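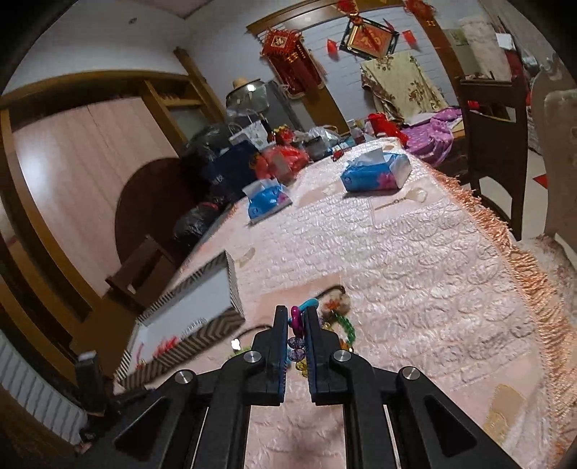
Plastic chain links and small items on a quilted bedspread.

Sorting Small Items on a Bed: Surface Setup, Order of Work and Fringe Clearance

This page covers clearing a bed that has been used as a holding area for toys, tissues, bags and other household items. The method was written for bedrooms with no free table or floor space, where the bed is the only flat surface large enough to sort on. It assumes one person, one bed and 2 sessions, with the bed free for sleeping at the end of the second.

Tools and supplies

- One shallow tray with a raised lip
- Zip bags, small and medium
- One open box for items that belong in other rooms
- A trash bag, opened and placed on the floor
- A flat cotton sheet in a plain color, if the bedspread is glossy
- Masking tape and a marker

Choose a tray with a lip at least as high as the thickest bead or link. A baking sheet works. A dinner plate does not, as round beads roll off it when the mattress moves.

1. Prepare the surface

Quilted bedspreads hold small parts in the stitching. An embossed pattern adds shallow pockets that catch rings and clips, and a glossy finish lets anything on a slope slide toward the edge. Do not pull the bedspread tight while it is loaded. Move items by hand from the outer 15 inches of the bed toward the middle, then smooth that strip flat with the palm.

Check any fringe next. Long fringe tangles with open chain links and will drag them off the bed when it is lifted. Run a hand along the full length of the fringe, from the head of the bed to the foot, and free anything caught in it. If a link is hooked, hold the fringe above it and slide the link down and off. Cutting is not necessary.

2. Remove sharp and breakable items

Scissors come off the bed before anything else is sorted. Translucent handles are easy to lose against a patterned cover, so look for the blades. Close the scissors and put them in a drawer. Lamps with clear shades, bottles and canisters go to a shelf or a dresser. Tighten the cap on each bottle before standing it up.

3. Process the bags

Bags take up the most area and usually hide something. Work from the nearest bag to the farthest.

Open each bag and look inside before assigning it. Black garbage bags need particular care: in a bedroom they are used for storage about as often as for trash, and a closed one gives no indication of which. If the contents are to be kept, tape a label to the outside. Shopping bags that are empty fold flat. Paper gift bags in good condition can be stored inside one another, largest on the outside.

Anything not dealt with in this step stays in its bag and goes on the floor by the wardrobe. Keep sliding doors clear, including the end of the track.

4. Sort the small parts

Bring the tray to the cluster of parts. Lift loose chains by one end and lower them into the tray in a line. Lifting from the middle doubles the chain and tightens any tangle.

Separate in this order:

a. Connected chains
b. Single links, open
c. Beads
d. Hair ties and anything with fabric or flowers attached
e. Broken pieces

Color sorting is optional. It slows the work and has no effect on storage, but it does make missing pieces easier to notice in sets sold by color. Links that have whitened at the bend are close to failure and go with the broken pieces. Beads with flat facets can be sorted on the bedspread; round ones should go directly into the tray.

Small parts already in a box stay in that box. Set it level – a tilted open box on a mattress will empty itself the first time someone sits down. Toy cars and other single toys go in the box for other rooms unless the bedroom is the child's own.

5. Consolidate duplicates

Open packs of tissues collect on beds and nightstands. Keep one open pack within reach of the pillow and store the rest closed. Do not combine packs, as the sheets will not feed properly from a repacked wrapper.

6. Strip and check

Fold any spare quilt and place it on a chair. Bring the four corners of the bedspread together, lift it as a bundle and shake it out over the plain sheet. Small parts that were missed will show against the sheet.

Notes

Alois Gisler tested this sequence on a mixed lot of 211 toy parts in a furnished bedroom in Oltdale. The shake-out in step 6 recovered 15 of them, mostly single links.

For rooms with a radiator near the bed, do not stack plastic bags or toys against it during sorting.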